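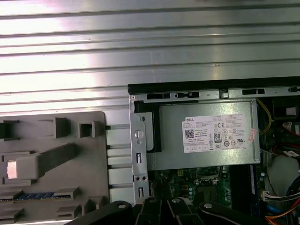

I moved the last of my photo archive off the old desktop in June, and these are my notes on the backup scheme that replaced it. They are mostly for me, but Obed Nartey asked for them after losing a drive, so they may as well go here.

## The starting point

The archive was 3,000 scanned slides and negatives, stored as uncompressed TIFF. The originals belonged to my uncle and are in poor shape, so the scans are the copy that matters. Until this year they sat on one internal disk, with a second copy on an external drive that I updated whenever I remembered to. The two had drifted apart. When I compared them, 44 files differed.

Most of those differences were harmless: caption edits made on one side and never carried over. A few were not. Two files had the same size and modification date on both drives but different contents, and one of the pair would not open past the first strip of pixels. My sync script compared size and date only, so it had passed over them on every run.

## Checksums first

Before copying anything, I generated a SHA-256 manifest for every folder and stored it as plain text beside the images. The format is the one sha256sum writes, and any system I am likely to own can read it. I looked at keeping the hashes in a database and decided against it. A text file can be checked with one command, and it survives a change of software.

Hashing a damaged file only records the damage, so each of the 44 had to be settled by hand first. I opened both versions, kept the good one, and merged captions where needed. It took two evenings.

## Layout

The layout now looks like this:

- Primary copy on a mirrored pair of disks, ZFS, scrubbed monthly.
- Second copy on an external drive that stays unplugged except during the backup itself.
- Third copy at Obed Issahaku's house in Pultstead, on an encrypted drive swapped twice a year.

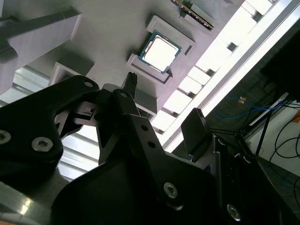 ## Software

I use restic for the second and third copies. I tried Castov for a month and had no complaint about its speed, but its repository format is undocumented and I could not find an independent tool that reads it. For an archive that should outlast the program, I count that as a fault.

Restic's check command verifies the repository structure by default. It does not read the stored data unless told to with --read-data. I run the full read before each drive swap and leave it going overnight.

## Restore test

I restored one folder, the Siqueira trip, to a blank disk and ran the manifest against it. All the files matched. The captions came through too, as they are embedded in the TIFF headers.

Still open: the 16 oversized panorama scans, which I keep outside the main tree and have not yet hashed.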